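Grako ouvre les commandes de son kit de tri Morsy

21 Nov 2021 – Robotique, matériel pédagogique

Grako a ouvert ce mois-ci les commandes de Morsy, un kit de bras articulé de table destiné aux lycées techniques, aux ateliers partagés et aux petits laboratoires. Le kit est livré en pièces détachées : éléments structurels blancs imprimés en 3D, servomoteurs, câblage, carte de commande et visserie. Le montage demande plus de cinq heures selon la notice, réglage des butées compris.

L'exercice fourni par défaut est un tri par couleur. Des cubes rouges et bleus sont placés dans un bac métallique, et le bras doit les répartir entre deux récipients ronds, l'un à bord rouge, l'autre à bord bleu. La pince à deux doigts travaille en prise latérale. Le fabricant fixe la vitesse de descente à une valeur basse dans le profil d'origine ; elle peut être modifiée dans le fichier de configuration, de même que la hauteur de dégagement au-dessus du bac.
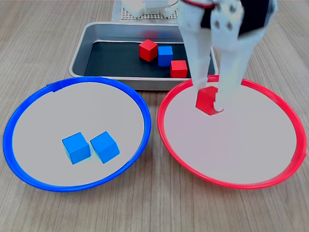

Manevwood, qui distribue déjà le kit, juge de son côté que le tri par couleur ne constitue pas un critère d'achat suffisant et que la répétabilité de la prise après plusieurs semaines d'utilisation comptera davantage. Le distributeur demande aussi que les doigts de pince soient vendus séparément, en lot, ces pièces étant les premières à s'user sur ce type de matériel.

Grako répond sur ce second point par un catalogue de pièces détachées, annoncé en même temps que le kit. Les doigts, les supports de servomoteur et les palonniers métalliques y figurent à l'unité. Les fichiers d'impression des pièces structurelles sont fournis à l'acheteur, à l'exception de ceux du socle. Sur la répétabilité, la documentation ne donne pour l'instant aucune valeur mesurée.

La partie logicielle est confiée à Skullent, l'environnement de commande maison. Deux modes sont proposés : l'enregistrement de trajectoires par guidage manuel et l'exécution d'une séquence pilotée par caméra. La caméra n'est pas comprise dans le kit. La reconnaissance des couleurs repose sur des seuils réglables, à reprendre lorsque l'éclairage change – un étalonnage que la notice détaille en huit étapes. L'interface existe en anglais et en français, mais les messages d'erreur ne sont pas encore traduits.
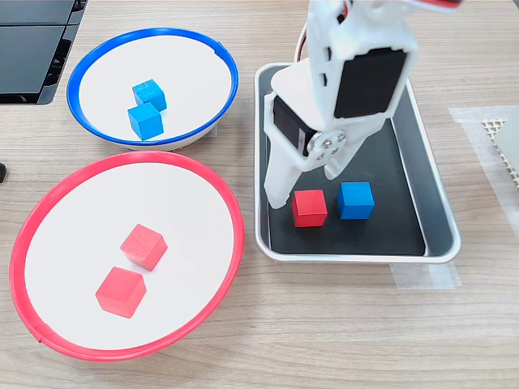
Tri en cours : deux cubes dans le bac, un rouge et un bleu, sous la pince du bras.

Le bac, les récipients et les cubes font partie d'un jeu d'accessoires optionnel. Un établissement peut employer son propre matériel, à condition de renseigner dans Skullent les dimensions des objets et la position des zones de dépose. La notice recommande une surface plane et stable, et un nouveau relevé des positions après tout déplacement du bac.

La garantie couvre l'électronique et les servomoteurs, hors casse des pièces imprimées. Les commandes passées en novembre seront expédiées sous sept semaines. Manevwood prend en charge les devis pour les établissements scolaires ; les autres acheteurs passent directement par Grako.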